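How Do You Teach a Robot to Scoop?

A page for readers from 8 to 12 years
Updated 2/1/18

Think about the first time you tied your shoes. Probably a grown-up told you how to do it. "Make a loop, go around, pull it through." Did it help? For most children it does not help very much. What helps is that somebody takes the laces and does it slowly, in front of your eyes, and then you try.

With robots it is the same. For many years people wrote long lists of orders for them. Move the arm to the left. Stop. Close the fingers. Stop. Go down. This is good in a factory, where each part always lies in the same place. But a kitchen or a laundry room is not like a factory. The bowl is here today and over there tomorrow. A list of orders does not know this.

So today we often do a different thing. We show the robot the task.

Two ways to show

The first way is remote control. A person sits or stands near the robot and moves a control, and the robot arm moves too. You may know this from a toy car, but an arm is more difficult than a car. A car goes forward, backward, left and right. An arm has a shoulder, an elbow and a wrist, and all of them must bend at the right moment. If you want to feel how hard it is, put on thick winter gloves and try to pick up a coin from the table.

The second way is by hand. Here the person does not need the whole robot. The person holds only the robot's "fingers" and does the job with them. We call such a tool a hand-held gripper. The word gripper comes from "to grip", which means to hold something firmly. A camera on the gripper records what happens between the fingers. Later, the computer looks at the recordings and learns from them.

In our work we like the second way very much, because you can put the grippers in a bag and take them to any room. A big robot does not go in a bag!

Powder is a difficult teacher

One of the tasks we are teaching is called Puromero. This is only our own name for it, and it sounds like a wizard, so we kept it. In Puromero the learner must handle a powder with a scoop. It sounds easy. You can do it with one hand when you are half asleep. But let us look at all the small things your hand knows.

Your hand knows how hard to hold. A soft plastic jar bends if you press too much, and it falls if you press too little.
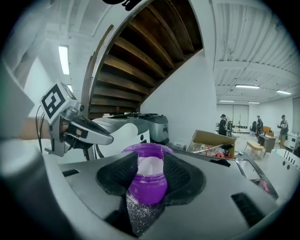 Your hand also knows where "up" is. When you carry something open, you keep it straight and you don't even think about it. A robot does not have this habit. It must see many times that a person keeps the open side up, and also that a person turns slower when there is a lot inside.

And then there is the powder itself. A wooden block stays a block when you push it. Powder changes its shape each time you touch it. It makes a little hill, the hill slides down, a hole appears. Some of it goes on the table. No two scoops are the same, so the robot can't learn one scoop by heart. It must see a great number of them.

How many times is enough?

For Puromero we have 1,375 recordings now, and we want to reach 4,000. One recording is one complete try, from the first touch to the last. A person who does the showing makes 40 of them and then takes a rest, because the arms become tired. (Hold two water bottles in front of you and watch a clock. You will understand quickly.)

We keep the clumsy tries too, if the person repaired the mistake. If the scoop falls and the person picks it up again, this is useful for a robot to see. One day it will drop a scoop also.

What the cameras see

A camera close to the fingers sees small things very well, but it sees little of the table. A camera at the height of the head sees the table and everything on it, but the small things are far away. Your own eyes and fingertips work together in a similar way. You look to find the bowl, and then your fingers feel the edge.

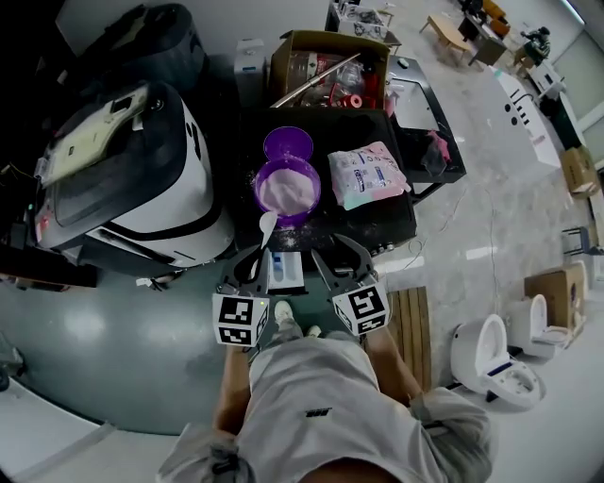

Robot Learning Group, Bratcombe Workshop for Young Science

There is one more thing the computer must find out: where exactly is the gripper in the room? For this we use markers. A marker is a square pattern in black and white, a bit like the square codes you can scan with a phone. The computer knows how big the pattern is in real life. If the pattern looks small, the gripper is far. If it looks tilted, the gripper is tilted. We fix the markers on white cubes. A cube has several sides, so when the gripper turns, there is still a good chance that one pattern can be seen.

Questions from our visitors

We went to the school in Buren with our grippers, and the children in a class of 13 asked very good questions.

Does the robot copy exactly what you do?
No. If it copied exactly, it would scoop in the air when the bowl is moved a little. It tries to learn what belongs together: when the bowl looks like this, the hand goes like that.

Can the robot learn something wrong?
Yes. If every person in the recordings starts from the left, the robot can believe that left is a rule. For this reason we move the things on the table between the tries.

Does the gripper hurt?
It doesn't, but it gets heavy after a while.

Try it at home

You need a partner, two wooden spoons, a bowl of dry rice, a cup and a tray to put under them. Hold one spoon in each hand. These are your gripper fingers. Now pick up the cup with the spoons only, and put it on the other side of the tray. Next, try to fill it with rice while your partner holds the bowl.

Do it five times. Your partner should draw the path of your spoons each time on paper. Look at the five drawings together. Which parts are almost the same, and which are different? This is the same question that our computer has to answer.

You can send your drawings to us by mail, to the Softić Room at the Bratcombe Workshop. Please write your age on the back, and ask a grown-up before you use the rice.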